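Home Walls & Ceilings Floors Paint Kitchens Ask the Community Sign In

Big leaf wallpaper in a small room, where do I start the first strip?

marigoldporch
Hello everyone, first post after many months of reading. We moved to a little house outside Ramley in August and I've finally saved up for the paper I wanted for the back room, a botanical with large brown leaves on a cream ground. It comes from Longo and it wasn't cheap, so I'm nervous! The three walls I'm covering come to 14 feet altogether, or 168 inches if you'd rather work it out that way.

My mother always started in a corner and just kept going, and her rooms looked lovely, but her papers had tiny flowers on them and you couldn't have found a mismatch with a magnifying glass. With leaves this size I think every slip is going to show. Do I start in the middle of the back wall or in the corner?

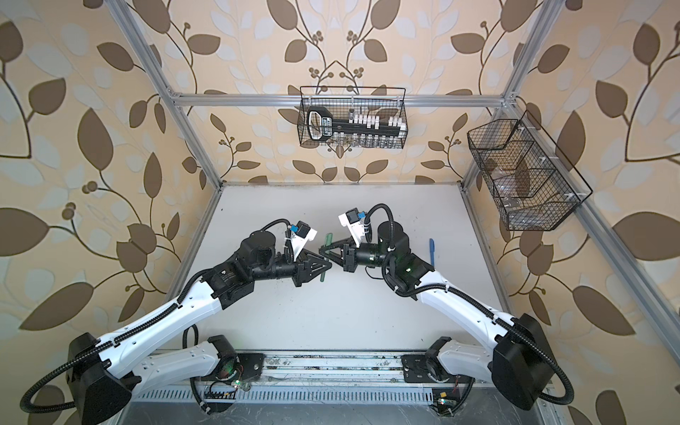

The other thing worrying me is the corners themselves. I've read that you should never wrap a full strip around one, and then I read a very cheerful article saying go right ahead. The house is old and I don't trust a single corner in it. I'd also love to know how much extra to buy while the shop still has the same batch.

duffel_and_twine
Middle of the back wall. Pick the biggest leaf and center it where you look when you come in. Don't wrap the corners. Buy an extra roll.

oldbrushfield
Welcome! I've hung paper in every house I've lived in (and two I didn't, as a favor), so let me add a bit to that.

Yes to the middle of the back wall, but before you paste anything, mark your strip widths lightly along the wall in pencil and see what lands in the corners. If you end up with a sliver an inch or two wide, shift everything over by half a strip, so a seam falls on the center line. Big leaves are more forgiving than you'd think, and what the eye really catches is a skinny piece in the corner with half a stem on it.

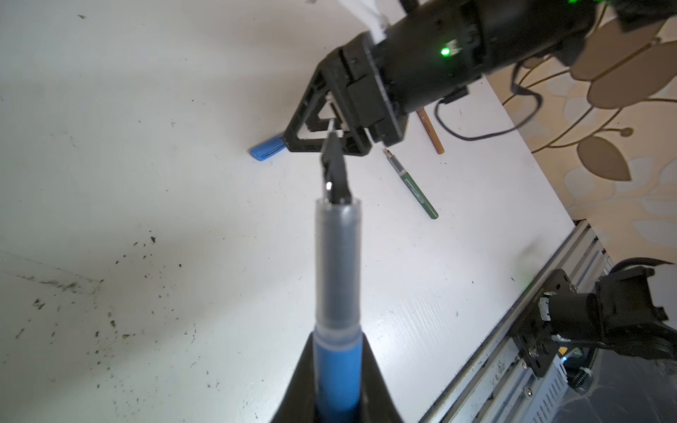

For corners in an old house, measure from your last seam to the corner at the top, the middle and the bottom. Take the widest of those and add half an inch. Cut the strip lengthwise to that width, hang it so the little extra turns the corner, then start the next wall with the leftover piece, overlapping that half inch. Use a level or a plumb line for the new piece and let the corner be as crooked as it likes. You lose a tiny bit of pattern in the overlap and I promise you'll stop seeing it by the time the coffee's made.

As for quantity, look at the pattern repeat on the label. A large repeat can waste almost a foot and a half on each strip, so work from the number of strips and forget square footage. Check that every roll has the same batch number while you're still standing in the shop.

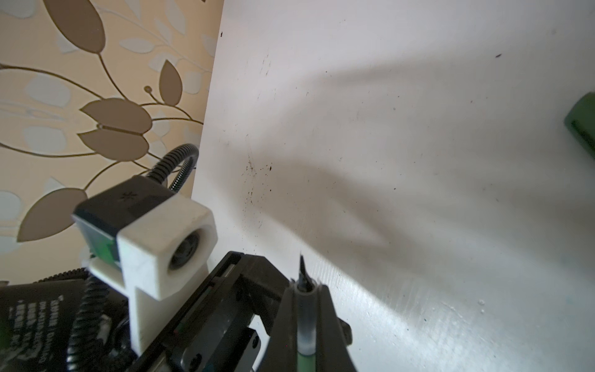
tansy_kettle
Agree with most of that, but please try an offcut before you overlap anything. I had a heavy vinyl paper from Avudwood and regular paste wouldn't hold it to itself at all, so every corner lifted within a month. The shop in Dremham sold me a small tub of seam adhesive and I've had no trouble after that. Also, if your walls were painted with anything shiny, sand them lightly and prime first. I skipped it in my hallway and I was not 100 percent pleased with myself.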